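Holia widens soft plastics collection to all households in Zalledcombe

April 2023

Households in Zalledcombe will be able to put plastic bags, film and wrappers out with their ordinary recycling from October, after the waste contractor Holia confirmed that its trial in the Prondlow area is to be extended to the whole district.

The trial covered 932 homes. Each was given a roll of translucent sacks and asked to fill them with flexible plastic only. The sacks were tied, placed inside the existing recycling box and collected on the normal fortnightly round. No separate vehicle was used.

Flexible plastic, also called soft plastic or film, has until now been treated as general rubbish in the district. It is light and bulky, and it wraps itself around the rotating shafts of sorting equipment. The line at the Zalledcombe transfer station was stopped regularly in order to cut film away from the disc screens. Keeping it in a tied sack allows it to be lifted off by hand at the first picking point, before the screens.

Holia said that 64 per cent of the homes in the trial put out at least one sack during the period. Participation was lowest in flats with shared bin stores, where sacks were sometimes placed in the wrong container. Separate labelled containers will be fitted in those stores before the service is extended.

What can go in the sack

The list of accepted items is longer than the one used at the start of the trial. It now includes carrier bags, bread bags, clear produce bags, the film from multipacks of drinks, bubble wrap, and the outer wrap from toilet rolls and kitchen rolls. Bags do not need to be flattened or folded. They should be empty, and any paper label that comes away easily should be removed.

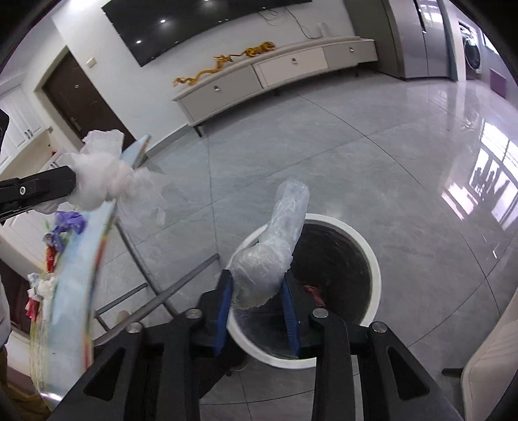

Crisp packets and sweet wrappers

Packets with a metallised inner layer were left out at first and were added in the second half of the trial. They are made from two or more materials bonded together and cannot be turned back into film. They are separated from the other plastic at the sorting plant run by Eskildsen and used in moulded products such as drainage boards and pallet blocks.

Residents are asked to shake out crumbs and to leave the packets open. Packets folded into small triangles or knots tend to fall through the screens with the fine material and are lost. Wrappers that are heavily coated with chocolate or grease should go in the general rubbish bin.

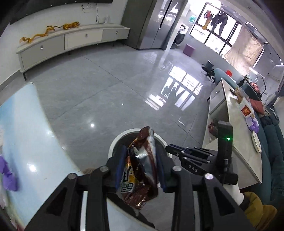 Snack wrappers will be accepted across the district from October.

Items that are not accepted

Cling film, compostable bags, pouches that have held wet pet food, and medicine blister packs remain excluded. Tissues and kitchen paper should not be put in either the sack or the recycling box. The fibres are too short to be recycled, and used tissues spoil the plastic around them. Contamination in the trial sacks was mainly food residue and paper.

Cost and capacity

The Eskildsen plant has reserved space for up to 3000 tonnes of flexible plastic a year, which is well above the amount expected from Zalledcombe alone. Holia said the remaining capacity could be offered to neighbouring districts, but no agreement has been signed.

The sacks will be supplied free of charge, with 2 rolls delivered to each household before the service begins. Further rolls can be requested by tying the tag from the end of the old roll to the handle of the recycling box. Supermarket carrier bags will not be accepted as a substitute, as pickers need to be able to see what is inside.

Collection days will not change. A leaflet with the full list of accepted items will be delivered with the first rolls. Homes already in the Prondlow trial will continue to be served without a break and need take no action.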